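Budgeting for the small stuff: a talk with Consuelo Flores

When Consuelo Flores started planning equipment for the laundry-folding project at Salazar, she expected to spend her time comparing arms. She spent most of it on hand-held grippers instead, and she loved it.

"You learn so much from the cheap end of the list!" she says. "A person, a bed, a T-shirt – that's a full working day for us, and I had a budget line called 'miscellaneous' for it."

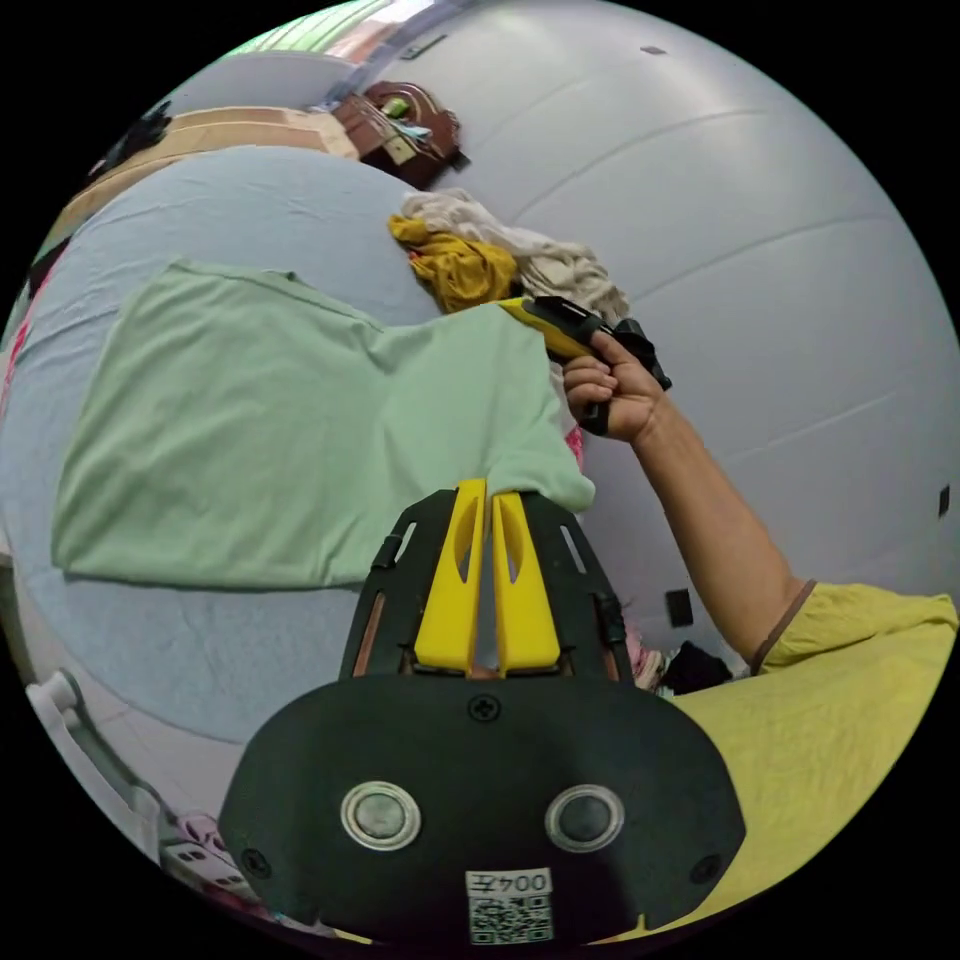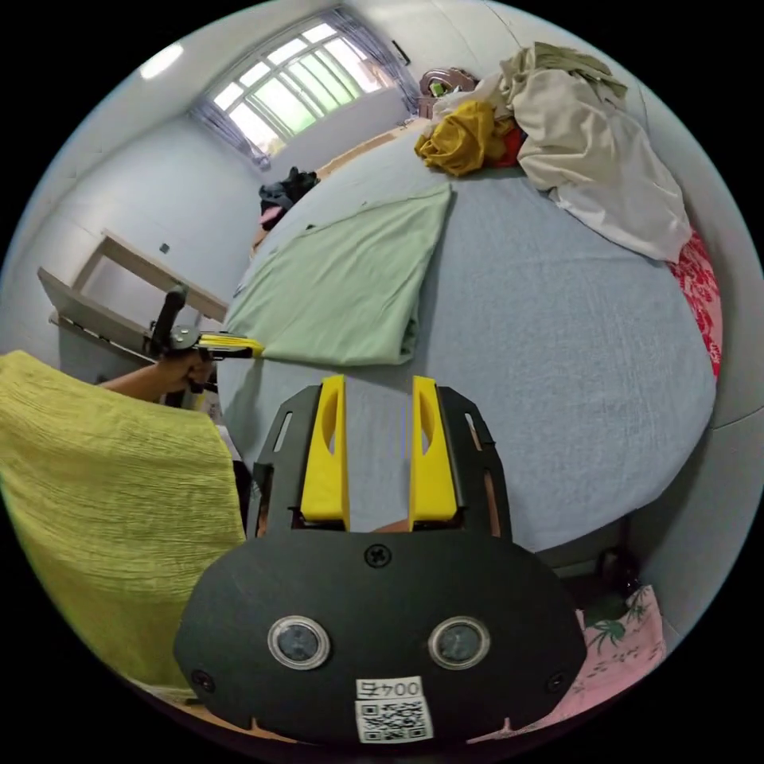
Folding work on the bed with hand-held grippers, yellow fingers fitted.

Her first request was for 2,000 dollars, and it covered the grippers and little else. Wálter Tello, who signs off on purchases, sent it back with a single question: what happens when a finger tears?

"He was right, and I was a bit embarrassed," Flores says, laughing. The second version had 15 spare fingers in it, plus straps, screws and storage. She also asked for 2 quotes, from Drindano and Skurkalen, and picked the one that sold parts separately.

Would she buy an arm now? "Oh, I'd like to, sure. But I want to see how much folding we get through by April, and which clothes give us trouble. Then I can write down what the arm has to do – reach, payload, all of it – and ask for the right money."

She has already started the spreadsheet.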